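Unit 4 Handout: Disposable Tableware
Materials and Service, Part 2

Read this before the lab. Bring it with you, along with the worksheet from Unit 3.

1. Why plates get a unit of their own

Most of the problems people have with disposable tableware come down to the plate. Cups are picked up by the side and napkins don't carry weight. A plate has to hold food flat, take some moisture and grease, and survive being passed from one person to another. In the Randuvness canteen survey we discussed last time, 656 meals were served on paper plates, and most of the complaints on the comment cards were about bending.

2. Parts of a plate

We use the same terms all through the course.

Well: the recessed area in the center where the food sits.
Wall: the slope between the well and the rim.
Rim: the raised outer band. It may be smooth, fluted or ridged.
Face: the upper side, the one food touches.
Back: the underside.

A flat sheet of paperboard bends easily. Pressing it into a shape with a well and a raised rim makes it much stiffer, even though no material has been added. The rim does most of this work. If it is crushed at one point, the plate will tend to fold along a line through that point.

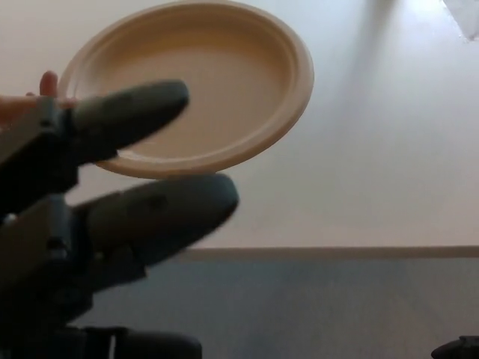 Figure 4.1. Round paper plate with recessed well and ridged rim, held up with the face showing.

When you check a plate, tilt it so the face is toward you and light falls across it. Dents in the rim show up as breaks in the bright edge. Look at the well next. It should be even, with no wrinkles running in from the wall.

3. Coated and uncoated

Uncoated plates are cheap and fine for bread, cookies or a dry sandwich. Coated plates resist grease and sauce for longer. You can't always tell the two apart by color, so go by the label on the sleeve. For the lab we have two kinds from Kerekes, one coated and one uncoated, both 8 inches across.

4. Handing over and stacking

Hold the plate at the rim. Keep your thumb out of the well. If the plate is loaded, put your other hand flat under the back and don't let go until the other person has it.

Plates come nested and often stick together. Fan the edge of the stack before service starts. A Collex case holds 1,000 plates in sleeves of 200. Open one sleeve at a time and keep the rest closed and off the floor. Clalik sleeves have a tear strip at one end; stand them with the strip up.

5. Lab task

Test both kinds of plate dry, then again after ten minutes with a damp sponge in the well. Add weights one at a time and write down the load at which the rim starts to buckle. Use a fresh plate for each run.

Worksheets go in the tray by the door by 4 p.m.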